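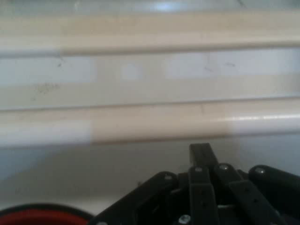 Skurnstead Shared Workshop list
Subject: Re: breakfast arm – wrist view or side view?
November 16, 2023

Hello all,

Thank you for the kind replies to my last long letter, and apologies in advance for another one! I'll answer this part first, as it has kept me up the most:

> I've been following your arm project since February and I keep wondering
> about the wrist camera. Doesn't it lose track of things once the gripper
> gets close? On my Grondden build I gave up and went with a side view only.

It does lose them, yes, and I grumbled over that for a good long while. The fingers take up a great deal of the picture just when you want to see past them. But I've grown fond of the wrist view all the same, mostly for the last little bit of a reach, when the side view can't tell me whether a fingertip is over the rim of a bowl or short of it. 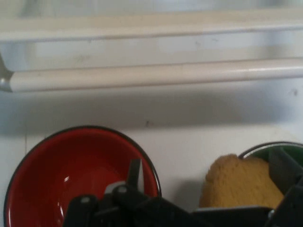 So now I save both views on every run, and the notebook stands at 3,377 runs, which my family finds very funny. I drive the arm by hand for most of them – slowly, with a mug of tea nearby – and I play them back in the evening with the two views next to each other. The toaster oven stays unplugged for all this. I only want the arm to learn its way between the bowls, the plate and the oven, and I'd like to keep my eyebrows.

What I'd do differently, if you are starting over: fix the side camera to something that isn't the table. Mine was clamped to the table for the first 30 runs, and every time the arm stopped short the whole view shivered. I also moved to the Dzene mounting plate, and it has held its screws much better than the one I cut myself.
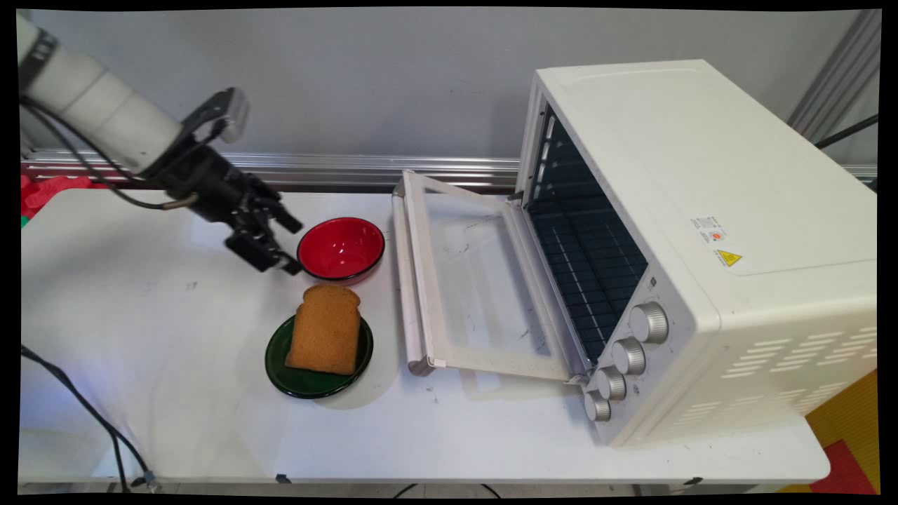

Jirnirwood wrote back the same evening to say that the shiver had been the trouble with the Grondden build too, and could I please post the spacing for the plate. Of course I can! It's 4 holes, and I'll measure them properly before I send anything, having once measured in a hurry and drilled a very nice plate for nothing.

Warm wishes to everyone, and do keep the questions coming.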